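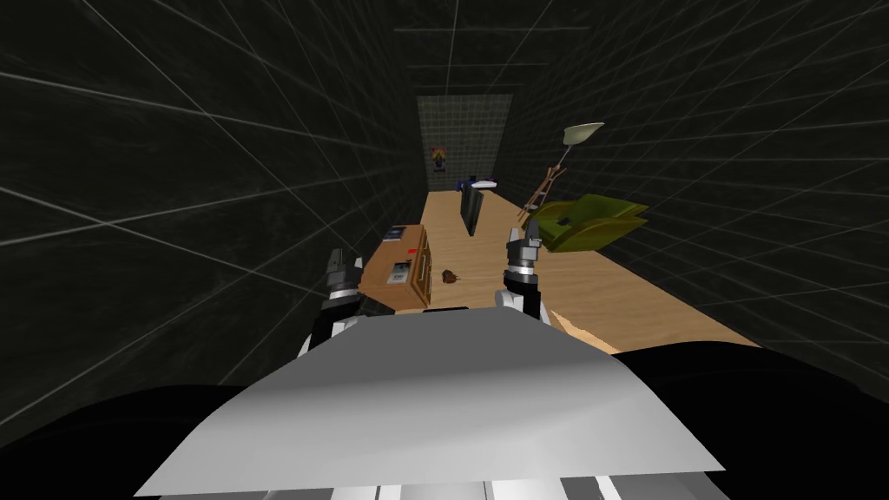
Comparing grippers is a lot easier once you can run the same pick over and over with nothing changing except the fingers, so this unit is done in simulation from start to finish. Everybody gets the same room, the same robot and the same start pose. I love this part of the course! The room has been kept plain on purpose: dark gridded walls, a wooden floor, and a handful of furniture. Your first target is the small dark brown lump lying on the floor to the right of the nightstand. It is irregular all over, roughly the size of a fist, and it sits between the two grippers and a little farther out than both. Try reaching it with the left arm first, then with the right, and write down which one gave you the better approach angle before you swap any hardware.

Unit 5: Two-finger grippers, side by side
Handout for the Clumton lab section, revised 28/07/2022

What you are comparing

The Briggs set has short, stiff pads. They close fast and they forgive very little. If your approach is off, a round target gets pushed away instead of held, and you will see that in the log as a closing width that goes all the way to zero.

The Fistari set has softer pads with more give at the tip. They wrap a bit around uneven shapes, which sounds like a clear win until you try to let go of something small and it hangs on a moment too long. Both sets load from the Warketier menu under End Effectors, and both arms must carry the same set during a run. Mixing them is fun -- do it after you have handed in your numbers.

Before you start

Load the room file and check that the physics step is at its default. Reset the arms. Look through the head view and make sure you can see floor between the two forearms. If an arm blocks the target, move the elbow out and leave the wrist alone, or your start pose won't match anybody else's.

Running the trials

Do 9 trials per gripper set. For each one, reset the room, approach from above, close, lift, hold, and lower. A trial counts as a hold if the target stays between the pads for the full 400 simulation steps after the lift. Anything shorter is a drop, even if it was a beautiful grasp up to then (I know, I know).

Record the arm used, the wrist angle at contact, the closing width, and hold or drop. Add a short remark when something odd happens. The remarks are my favorite thing to read, and last December they led us straight to a bad friction setting in the room file.

Things that go wrong

Finger pads sinking into the floor: your approach height is too low. Raise it a little and try again.

Target jumps when touched: closing speed is too high. Cut it by half.

Wrist twists at the last moment: the planner has found a second solution. Lock the forearm roll and replan.

Second target

When the lump is done, repeat the whole thing with a target of your own choosing from the object library. Pick something with at least one flat side, so that there is a real contrast with the first.

What to hand in

One table per gripper set, plus 2 pages of discussion. Tell me which set you would put on a real arm for picking things up off a floor, and what you'd want to test next. Include your failed runs too. Log files go in the Unit 5 folder under your group number.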